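Stuvon Skin Posts

A text collection of forum posts and comment threads in which people describe home and over-the-counter treatment of common skin complaints. Put together at Ploteneck for work on plain-language health search.

Contents

The set holds 989 threads in English. Most deal with athlete's foot, ingrown hairs, cracked heels, eczema on the hands, or cold sores. Threads vary a lot in length. The longest has over 98 replies, and many have a single question and one answer.

Files

threads.jsonl – one thread per line, with fields id, topic, opening_post, replies
topics.csv – the list of topic names and their spelling variants
removed.txt – ids of threads taken out after the first release, with a short reason
terms.txt – the terms of use

Where the text comes from

The threads were exported from two message boards that were closing down, Cundby and Ó Gríofa. Both boards agreed to the export and put up a notice in February so that members could ask for their posts to be left out. Usernames were replaced with random strings. Signatures, email addresses and phone numbers were stripped with a script and then checked by hand. Attached photos were dropped and are not part of the set.
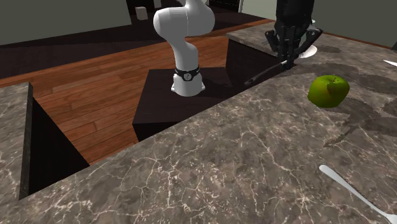 White arm on a dark pedestal, marble countertop in front (simulated).

Topic labels

Each thread has one main topic. Labels were given by 2 readers working separately. Where they disagreed, they talked it over and picked one, and the field label_note says so. Threads about an unnamed rash are labeled "rash, other". Do not read that label as a diagnosis.

Spelling was left as typed. Expect "exzema", "atheletes foot" and so on. The variants we noticed are in topics.csv, but the list is not complete.

Known problems

People who got better often stop posting, and people who tried something odd tend to write more about it. The set says nothing useful about how well any treatment works. Some advice in the threads is wrong and a few suggestions could hurt someone – bleach soaks at full strength come up more than once. These posts carry the flag risky. The flag was set by keyword first and then by reading, so some will have been missed.

Ó Gríofa threads have no timestamps. Cundby threads keep the hour but lost the date in the export.

Uses

Fine for search, spelling work, topic sorting and studies of how people talk about their skin. Do not use it to train anything that gives treatment advice to the public.

Changes

Version 2 – duplicate threads removed, risky flag added, broken accents in board names fixed.

Removal requests go through the form on the Stuvon project page. Give the thread id if you have it. Requests are handled every Wednesday.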